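The Bread Bus

My aunt left me a bus route. I know how that sounds, but I don't have a better way to put it. When the lawyer in Kulby read me the letter, it said I was to have her good coat, the contents of the pantry, and "the Sunday run, if she'll take it." I said I'd take it before I knew what it was, mostly on account of the coat.

The Sunday run went like this. You got up at a terrible hour, you loaded bread into the back of a short yellow bus that had once belonged to the Kowalchuk school, and you drove it up the valley to Daltau, stopping wherever a light was on. People came out in slippers and paid what they felt like paying. Then you drove home. My aunt had done this for longer than I'd been alive and had never once mentioned it to me, and I'd eaten dinner at her house every Thanksgiving!

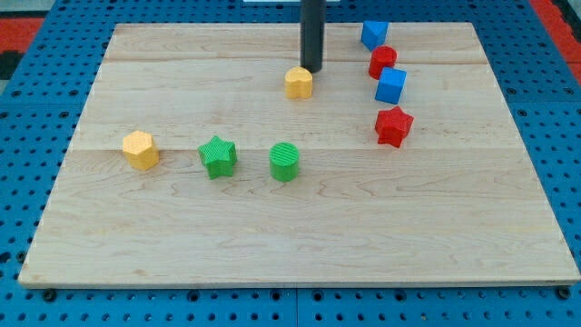 Fiction
Words by Anonymous
Reading time: a cup of coffee

So there I was in December, in a coat that smelled like caraway, trying to find reverse.

I should say that I'm not a baker. The bakery did the baking, a place called Firnemis at the bottom of the hill, and they were very nice about me. The woman at the back door handed me the trays one at a time and told me which loaves went where, and I nodded the way you nod at directions when you've already lost the thread at the second left. Rye for the farmhouse with the blue gate. Two seeded for the twins (I never did find out if they were children or eighty). Something flat and salty for the last house before the bridge, and I was to knock on that one, because the bell was only for show.

"And the extra one," she said.

"Who's the extra one for?"

"It's just the extra one," she said, and shut the door, since she was letting the heat out.

The first week I got everything wrong. I gave the rye to the twins' house, where a hand came out and took it without a word. I honked at a light that was only somebody's barn. I took in a total of 13 dollars and a jar of pickled beets, and when I got to Daltau the extra loaf was still there on the passenger seat, so I ate the end off it on the drive home and felt guilty all the way down the valley.

The second week was better. The third week it snowed.

Now, I'd driven in snow before, but only in the city, where snow is a kind of gray inconvenience and there's always a drugstore. Snow in the valley is another animal. It came at the windshield in long white strings, and the heater in that bus had two settings, off and feet. I had my aunt's route card taped to the dash. She'd written it in pencil and gone over it in pen, and then over the years she'd crossed things out, and written over those, until some of the stops looked like knitting. One of them just said "91, if smoke." I'd driven right past 91 both times. I didn't even remember a house.

That morning there was smoke.

It was a little thread of it, going straight up behind some pines, and I only saw it because I'd stopped to scrape the wipers. I stood in the road with the scraper in my hand and thought about going on. I was late already. My feet were boiling and the rest of me was not. But it did say it right there on the card, so I took the extra loaf, put it inside the coat, and walked in under the trees.

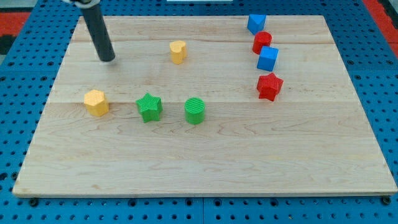
The path was longer than it looked, or I was slower. Snow kept sliding off the branches and down my neck, and I talked to the bread a little, I'll admit that. I told it we'd be there in a minute. I told it that if this was a bear, it was going first.

It was not a bear. It was an old man, splitting kindling on his porch in a cardigan, as if it were April. He looked at the coat first, then at me, then at the coat again for quite a while.

"She's dead, then," he said.

I said yes, in October, and that I was sorry. I didn't know why I was the one saying sorry, but it seemed like somebody's turn.

He put down the hatchet and went inside and left the door open behind him, so I followed. It was one room, very clean, with a stove and a table and two chairs. He'd set out two cups. I don't mean he set them out then. They were already there when I came in, one at each chair, and the coffee was already made, and I stood dripping on his floor and thought about the three Sundays I'd been at this, and the two when I hadn't even slowed down.

"There wasn't any smoke," I said. It came out like I was arguing. "The other weeks. I would have seen it."

"No," he said. "I didn't light it. I wasn't ready to ask."

We cut the loaf. He had butter, and I remembered the beets were still rolling around in the bus, so I ran all the way back for them, and then all the way in again, and he laughed at me for the first time, because my hat had come off somewhere and I hadn't noticed. He said beets with coffee was a crime. He had four slices.

I wanted to ask him everything. I wanted to ask how long, and whether they'd been in love or just liked the company, and why she'd gone home every single Sunday, and what on earth they'd found to talk about all that time when she could hardly get through a phone call with me. I'd been her only niece for my entire life and here was this whole other table she sat at. I was a bit jealous, if you want to know. I'm still a bit jealous.

What I asked him was if he knew how to get that bus into reverse.

"You have to lift it," he said. "Lift, and over, and then swear."

"Swear what?"

He told me. I'd never heard my aunt use that word, and I said so, and he laughed again, a lot longer this time, and had to wipe his eyes on the cardigan. Then he got up and rinsed both cups and set them back where they'd been.

It was fully light when I got out to the road. The bread was cold and everybody above the bend was going to have it for lunch. There were ruts where somebody had gone around me. I climbed up and got my feet under the heater, and I lifted, and over, and said it, good and loud, and the bus rolled back as sweet as you please.

At the twins' house the hand came out as usual. I gave it two seeded this time, and it stopped, and turned over, and gave me a thumbs-up.

I got to Daltau at noon. A woman there had been waiting on her steps with a broom, and she told me that my aunt was never late, not once, not even the year the road washed out. I said I believed it. She paid me in quarters and took her time counting them into my glove.

Then I turned around and came back down. It had stopped snowing by then. When I passed the pines I slowed way down and leaned across the seat to look, and there was still a bit of smoke, and I gave the horn two little taps. My hat was hanging on the mailbox post.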